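Search this site
Enter keywords
Go

What the width log doesn't tell you: a fault report on hand-held gripper recordings of plate handling

Kausar Jafri, with Nima Golestani
December

1. Why this report exists

Our group was meant to report on how well a policy trained on hand-held gripper recordings could pick up dinner plates. We can't report that, or not in a form I'd put my name to. Somewhere in the recording sessions the jaw width readings stopped matching the jaws, and we only caught it after the training set had been built. So this is a report on the fault, how long it went unnoticed, and what I think can still be said.

I'll be upfront that my co-author is more cheerful about the salvage than I am. Where we disagree I've marked it.

2. The task

Plates are tilted up onto their edge on the kitchen counter, held between the finger pads, and moved to a rack. We chose them because they're thin and glossy, and the width signal ought to be simple: the jaws close to the thickness of a plate and stay there. If you can't trust the width on a plate you can't trust it on much.

The kitchen was left as a kitchen, with the sauces and vinegar out on their round tray. Kulsoom Mengal argued for clearing the counter. I argued against, on the grounds that a tidy bench flatters the results, and I still think so, although it made checking the video by eye slower than it needed to be. 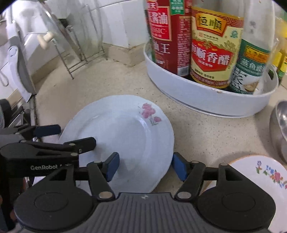
3. What went wrong

We recorded 2,137 clips. Each has video from the gripper and a width value for every video frame. The width is supposed to be re-zeroed at the start of a session by closing the jaws fully with nothing in them.

Iqra Rana found the problem on a Saturday while plotting widths for an unrelated slide. In 490 of the clips, the jaws never closed below 7 mm, even when the video showed the pads touching each other. A plate grasp in those clips reads as a grasp on something much fatter. In the rest, the same motion reads as it should.

The first explanation offered was a slipped encoder coupling. It's the explanation everybody likes, as it blames a part. I don't buy it. A slipping coupling should drift or jump within a session, and we found no clip where the offset changed partway through. It was there from the first frame or it was absent.

The second explanation is that the zeroing step was done with the jaws not fully closed. Anum Bajwa tried this on the bench: she wedged a folded card between the pads, pressed zero, and removed it. That got us an offset of the same kind, though with the opposite sign to the one in the bad clips. Which is awkward. It shows the software will accept a bad zero without complaint, and it doesn't explain ours.

The third is that old calibration values from the other gripper were loaded at start-up. We had two grippers in use for the two-handed clips, and the calibration files sit in the same folder under names that differ by one character. This fits the sign and the constant offset. We have no log of which file was loaded, so I'd call it likely and stop there. Nima would call it confirmed.

4. What it did to the policy

The trained policy was run on the arm for 60 trials with a foam-edged test plate. It tended to stop closing early and lift with nothing secured. Before the fault was found, we had written this up in draft as "difficulty with reflective surfaces". I wrote that sentence. There was no evidence for it beyond plates being shiny.

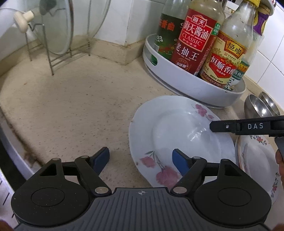

The two-handed clips are the ones I worry about most. If each gripper was reading the other's values, both widths are wrong and in different directions, and a quick plot of the average looks perfectly healthy. We checked the average first – a mistake that cost us another week.

There's a safety side to this as well. An arm that believes it has hold of a plate will carry on to the next step at full speed. Our test plate was padded and the bench was screened off, so a drop meant a dull thud. With glazed crockery and someone standing beside the counter it would be a different report. The controller had no check on whether anything was actually gripped. It took the width as gospel.

5. What can be saved

Nima proposes subtracting the offset from the bad clips and retraining. For the one-handed clips this may be fine. I'd want fully closed jaws visible in each clip before correcting it, and plenty of them never show that. For the two-handed clips I'd throw the lot out. He'd keep them. Our supervisor has not taken a side.

Whatever happens to the data, these changes have been made:

- The recorder won't start until the jaws have been closed and opened once on camera.
- The calibration file name is written into every clip.
- Each gripper's files live in their own folder, labelled by colour.
- The arm halts if the width at lift is outside the range for the object.

None of this has been tested long enough to say it works. The colour labels have already been mixed up once.

Comments (3)

peixoto_lab
Did you compare fingertip distance from the video with the logged width? Pads that bright should be easy to track.

Kausar J.
We did it by hand on a small batch and it agreed with the offset. Haven't automated it. Plate edges hide a pad often enough that I don't trust the tracker yet.

garnberg77
Same story with us, two rigs and one folder. Took us a whole term to spot. I'd bin the two-handed set too.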